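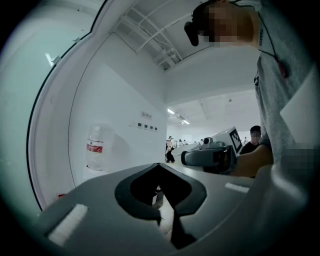

kettle_on wrote:
Can a water cooler supplier hold us to a second year if we never signed for one? We rent a small unit at Fernside in Keverbridge and have had a bottled cooler from Mudia since we moved in. The first contract was twelve months. It ran out in January and we carried on paying by direct debit. Now we want to stop, and they say we "rolled over" and owe £400 for the rest of the term. The paper copy I have says nothing about rolling over, but it does mention "standard terms as published", and I don't remember ever being sent those. The cooler itself works fine. We just don't drink enough to justify it, and there are unopened bottles stacked in the corridor.

Posted 21 October 2021

We use cookies to remember your settings. Accept / Manage

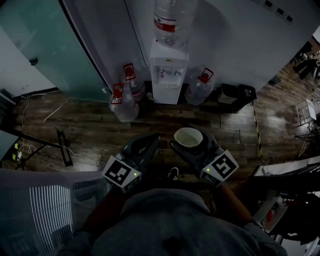
Replies

oldmill:
Ask them in writing for the terms that applied on the day you signed, not the ones on their site now. Give them a fortnight to send them. You are a business customer, I take it, so you get less protection than someone at home would, and a rollover clause can stand if it was properly part of the deal. If they can't show it was, you have something to argue with.

Don't cancel the direct debit yet. We did that with a photocopier firm and they passed it to a collector within weeks, which cost far more time than the money was worth. Keep paying, say in your letter that you are paying under protest, and keep a copy.

Also look at the notice period. Ours was 4 weeks but had to be given before the anniversary, so check the start date carefully — it might be the delivery date and might be the date of signing.
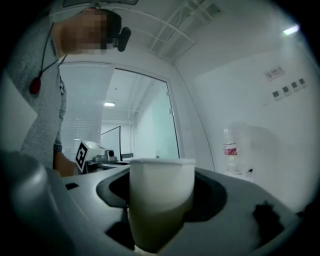 tealeaf77:
just tell them to collect it, they soon back down. Mudia wanted £800 off us and we never paid a penny

oldmill:
That may have worked for you but I wouldn't rely on it.

Fernside Unit Nine:
We had ours from Leclerc and got out early by offering to buy the machine. Worth a phone call. Ask what they want for the cooler and what deposit you get back on the empties. Count the full bottles too and ask for a credit on any with the seal intact. If you do keep it, a smaller plan should be possible. We were down for some 2,000 litres a year and used nowhere near that. 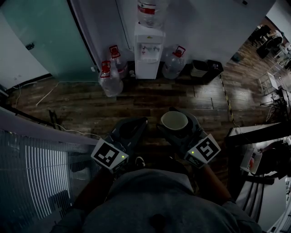
Water dispenser with the jug on top.

If they do collect, get a signed slip from the driver. Leclerc billed us for another quarter and the slip was the only proof we had.

Search this site Enter keywords Go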